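Serkham toy library to reopen in former bank after winter closure

Serkham's toy library will open its doors again in December, ten months after a burst pipe forced it out of the church hall on Plonov Street.

The service has taken a lease on the ground floor of the old savings bank in the market square. Families will be able to borrow toys, puzzles and outdoor games there on Wednesday afternoons and Saturday mornings, with a later session until 7.30pm once a month for parents who work.

Reet Raudsepp, who runs the library, said 499 items had been saved from the hall and were now being checked, cleaned and given new labels. Another 114 were thrown away, most of them board games and jigsaws stored on the lower shelves.

"Cardboard doesn't come back from that sort of soaking," she said. "The plastic things were fine once they'd had a proper wash. We lost nearly all the floor puzzles, which were the most borrowed things we had, so those are top of the list to replace."

The library was lending to 61 families when it closed. Most have said they will rejoin, and there is a waiting list for new members, who will be taken on from January. 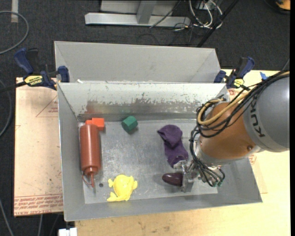
Toys in a metal bin. The library plans to reopen in December.

Membership will cost £30 a year, the same as before the closure, and covers up to four items at a time for three weeks. Families receiving free school meals will pay nothing. Late fees have been dropped altogether, although members will still be asked to pay towards anything that goes missing.

The move has been paid for in part by the district council, which agreed a grant in the spring, and in part by Fellidska, the furniture maker on the Vītola Road estate. The company has also supplied shelving and two low tables for the front room, where children can try things out before taking them home.

Councillor Devendra Mathur said the old bank had been hard to let and he was pleased to see it in use.

"We had two cafes look at it and both walked away because of the vault," he said. "It takes up a third of the floor and you can't get it out without bringing down the wall behind. For storage it's ideal."

The vault door has been fixed open and will stay that way. Larger items, including ride-on cars and a play kitchen, will be kept inside and can be reserved by phone.

Some residents had objected to the plans over parking. The square has short-stay spaces only, and traders told a meeting in September that they were already full by mid-morning on market days. The council has since agreed to mark out two bays at the side of the building for loading and unloading, limited to 20 minutes.

Donations of toys are being accepted at the new address from 10am to noon on Saturdays. The library can take anything in working order with its parts complete, but not soft toys, car seats or electrical items without their original charger. Puzzles should have been made up and counted first.

Existing members do not need to apply again. Their old cards will be swapped for new ones on their first visit, and anything still on loan from before the flood can be returned then.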